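Section 4. Recording bed-making and folding episodes in a home

Use this section after the grippers have been paired and the storage cards checked (Section 3). It covers the Veta hand-held grippers as used in the Sarkum study of cloth handling in bedrooms. Policies trained on these episodes are compared with the baseline set of 2386 episodes, so the steps need to be followed the same way in every home.

4.1 Before the first episode

1. Read the three characters printed on each gripper label and enter them in the session sheet. Left and right units are not interchangeable once a session is open.
2. Wipe both lenses with the dry cloth from the kit.
3. Open and close the fingers fully five times. If a finger sticks, stop and go to Section 7.
4. Walk the room once with both grippers recording. The walk is used to build the map, and it should take in the window side, the door side and the head of the bed.

Caution: Do not look for a tidier room. The method depends on homes being recorded with their usual furniture and belongings in place.

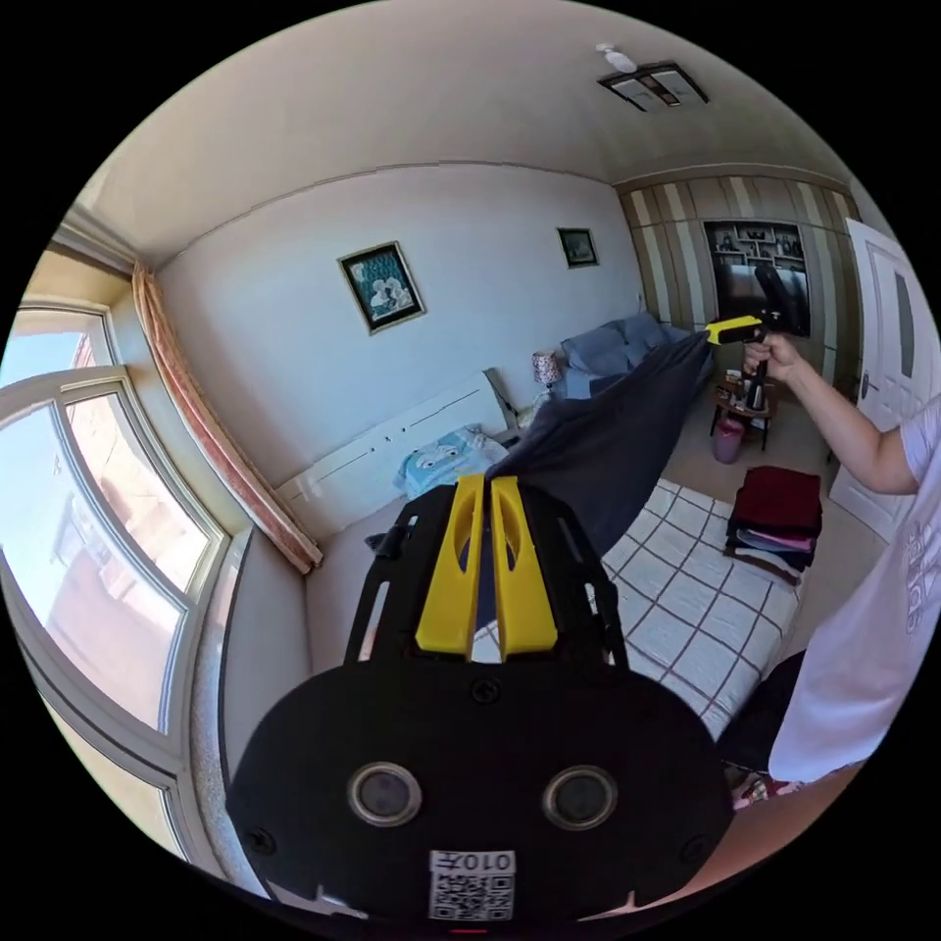 Prepared by the field methods lead, Prirnel Cloth Handling Group
Revised in June

4.2 Recording with large items

Blankets, duvets and sheets are recorded as two-handed episodes. One operator holds both grippers.

1. Stand at the side of the bed with both grippers at waist height and hold still for two seconds.
2. Grip the near edge of the item with one gripper. Do not use your bare fingers to start the grasp.
3. Bring the second gripper to the same edge and spread your hands apart slowly.
4. Lift, move and lower the item in one motion where you can. If it slips, pick it up again and keep recording.
5. Release both grippers, step back and hold still for two seconds.

Note: Slips are labeled later and kept. In the Gilmartin trial, episodes with one recovered slip were more useful for training than clean ones, up to a limit of three slips per episode.

Limit each episode to 40 seconds. Longer ones are split by the software, and the split often falls in the middle of a grasp.

4.3 Recording with garments

Garments are harder to track than flat bedding. Sleeves fall across the gripper body and can block a lens for part of the episode.

1. Pick the garment up by a shoulder or a hem.
2. Keep your eyes on the fingers during the grasp.
3. If a sleeve covers both lenses, lower the gripper until one is clear, then go on.

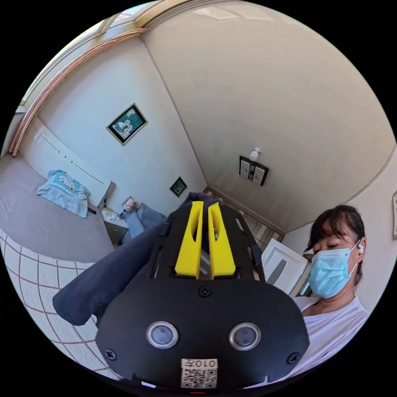
Figure 4-2. Gripper 010 with dark navy fabric over one side of the body.

4. Lay the garment flat before folding. The bed or the floor may be used, but enter which one in the sheet.
5. Fold, release, and place the garment on the stack.

Caution: Do not pull on a garment that has caught on a screw head. Stop the episode, free the cloth by hand and mark the episode "snag."

4.4 Resetting between episodes

Change the starting position of the item every time. Drop it from chest height, or push it into a heap with the gripper body. A set of 50 episodes that all begin from the same neat pile teaches the policy very little about finding an edge. 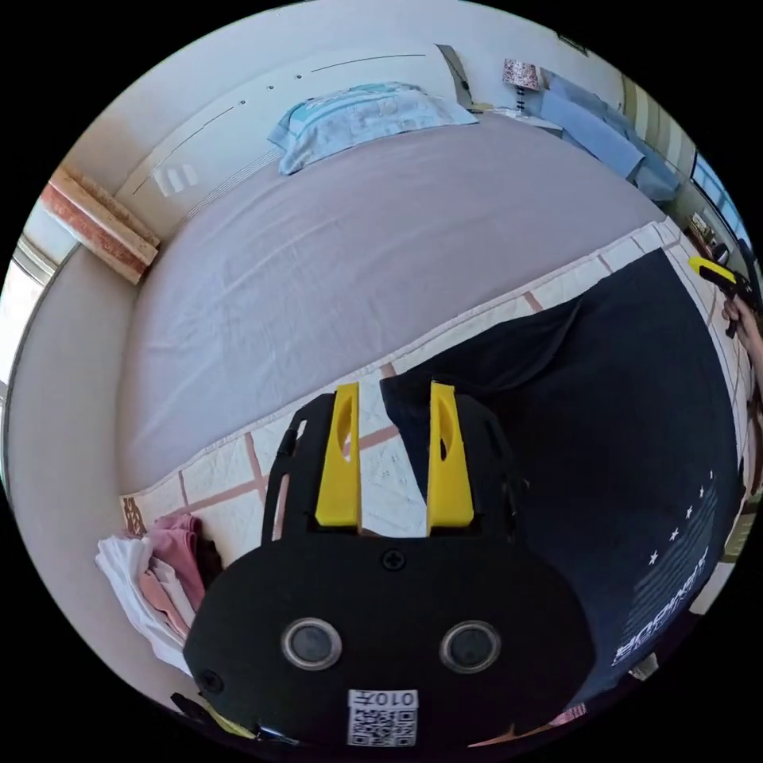
Move to a different side of the bed after every tenth episode, and do not move the finished stack until the set is closed. If the map is lost during a move, the status light blinks amber. Return to the last place where it was steady, wait for it to settle and repeat the episode.

At least 36 episodes in a set must pass the tracking check. If fewer pass, record the set again under a new set number and keep the old one. Go on to Section 5 for upload.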